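Ticket: Dryer ends automatic cycle early, load still damp
Product: Plarnis stacked washer-dryer, vented
Site: Aquino building, third floor
Opened by: Rowena Agbayani
Assigned to: Vilém Hrnčiar
Priority: normal
Status: resolved, monitoring

Problem as reported (R. Agbayani)

The dryer stops on its own well before the load is dry. It happens on the Auto Normal and Auto Delicate programs. The display goes through cool-down and shows End as if the cycle had completed. No error code. Timed Dry works, and 40 minutes on Timed Dry finishes the same load that Auto Normal gave up on.

The fault is worst with a fitted sheet in the drum, or with a small load of synthetics such as sports tops. Towels are better but not right. It began in September and was occasional at first. It is now every auto cycle. The lint screen is cleaned before each load. No changes to detergent. The washer underneath has no complaint against it.

Already tried by reporter:
– power off at the breaker for ten minutes, no change
– Dryness Level raised from Normal to More, cycle runs slightly longer, load still damp at the seams
– a different detergent for one week, no change

First reply (V. Hrnčiar)

Thanks, that is enough to start with. On this model the auto programs do not use a clock. Two metal strips inside the front of the drum sense moisture by conduction. Wet fabric bridging the strips lowers the resistance between them and the board counts the contacts. When the contacts become rare, the board decides the load is dry and goes to cool-down. A cycle that ends early with no code therefore means one of the following:

1. The strips are coated and cannot see wet fabric.
2. The harness from the strips to the board is open or intermittent.
3. Fabric is not reaching the strips, either from a very small load or from a large item rolled into a ball.
4. The board input is faulty.

Restricted airflow is a separate matter. It normally gives long cycles, but on a duct that is partly blocked the exhaust thermostat can cycle the heater off and confuse the picture. We check it anyway.

Please run one auto cycle with the fitted sheet on its own and one with the sheet plus a few towels. Use the same spin speed on both. 1,000 rpm is fine. When each one ends, take the load out and lay it flat straight away so you can feel where the damp is. A damp center with dry corners suggests balling. Even damp all over suggests the strips or the wiring.

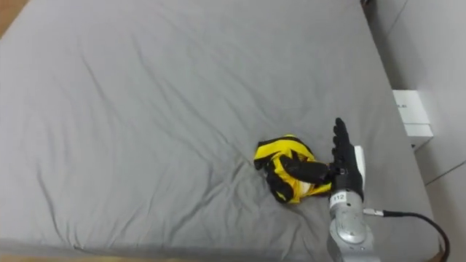
Also note whether the filter housing is hot to the touch at the end, and whether the air at the outside hood is strong enough to lift the flaps fully. Do not open the cabinet yet. The front panel on the stacked version is held by the bracket that ties the two units together, and it should not come off with one person.

Test results (R. Agbayani)

Sheet alone: ended early, damp all over, elastic edge wettest. It had not rolled up much.
Sheet plus towels: ended early again, a little later than the first. Towels damp, sheet damp.
Small synthetic load: ended almost at once after the heater came on.
Filter housing warm, not hot. Outside flaps open fully and stay open.

I use dryer sheets, one per load. I had not mentioned that.

Second reply (V. Hrnčiar)

Even damp with and without towels mostly rules out cause 3. The dryer sheets make cause 1 the likely one. The softener leaves a waxy film on the strips that is hard to see and does not conduct. Wiping with a damp cloth does not remove it.

Cleaning procedure:

1. Turn the dryer off and let the drum cool.
2. Find the strips. They are just inside the door opening, below the lint screen slot, and run side to side.
3. Put white vinegar or rubbing alcohol on a soft cloth and rub each strip along its length until the cloth comes away clean. Do not use steel wool or sandpaper. A scratched strip collects residue faster.
4. Wipe with plain water and dry by hand.
5. Leave the door open until there is no smell of alcohol.
6. Run Auto Normal with a mixed load and no dryer sheet.

Wool dryer balls are acceptable during the test. Liquid softener in the washer is not, for the time being.

Result after cleaning (R. Agbayani)

The cloth came away gray on the first two passes. Auto Normal now runs much longer. Towels are dry. The sheet is dry in the middle with damp corners. Synthetics still stop early, but not on every load. Of the last three small loads, one ended early. 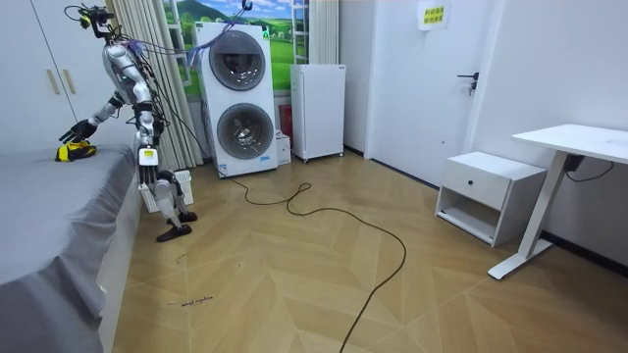 I have also found that pressing on the plastic trim next to the strips while the drum is stopped makes a faint click. It may be nothing.

Third reply (V. Hrnčiar)

The click is useful. The trim carries the connector for the sensor harness. On units that have been restacked or moved, the connector can sit half latched. It makes contact when cold and loses it once the plastic expands. I would prefer to check this on site than have you work behind the trim.

Tendness has approved a visit under the building service agreement. I need clear access to the front of the unit and to its breaker. The riser drawing I have for Aquino is dated 2001-04-30 and shows the laundry circuit shared with an outlet in the hall, so please expect that outlet to be off too.

Site visit notes (V. Hrnčiar)

Breaker off, absence of voltage confirmed at the terminal block.
Trim removed, two screws. Sensor connector seated but latch not engaged. Slight darkening on one terminal.
Resistance across strips with drum empty: open, as expected.
Resistance with a wet cloth bridging both strips: steady at the strips, unsteady at the board end of the harness. Moving the connector reproduced the dropout.
Connector housing replaced with a Foltano part from van stock. Latch engaged and tug-tested.
Board input checked in service mode. Wet cloth registers, dry cloth does not. Board not replaced.
Transition duct taken off and inspected. Light lint, no crushing. Vacuumed and refitted with a new clamp.
Unit checked for level, front left foot raised half a turn.

One fitted sheet and one small synthetic load were then run on Auto Normal. Both went to term and came out dry, apart from one corner pocket on the sheet. A corner pocket that traps a wad of fabric will stay damp in any tumble dryer. Stopping the cycle once to turn the sheet is the only real cure.

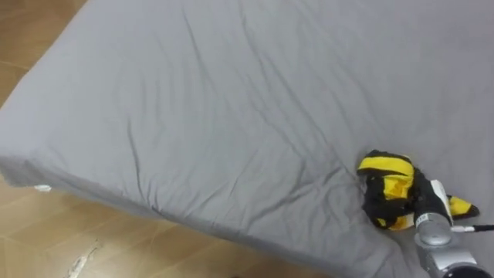

Root cause

Two faults at once. Softener film on the moisture strips accounted for most of the early endings. The half-latched sensor connector accounted for the ones that remained after cleaning. Cleaning alone gave a partial fix and would probably have led to a second ticket.

Settings left on the unit

Dryness Level: Normal
Wrinkle care: off
End signal: low

Follow-up

Clean the strips monthly if dryer sheets are used again, otherwise at the same time as the duct. Dry fitted sheets with other items where possible. Run very small synthetic loads on Timed Dry – the strips need contact and two or three light shirts may not provide it.

Customer update (R. Agbayani)

Several loads since the visit, all dry on Auto Normal. The hall outlet is back on. The click is gone. Please keep the ticket open until the end of the month in case the synthetics start again.

Monitoring flag set. Parts charged to Tendness, no charge to resident. – V.H.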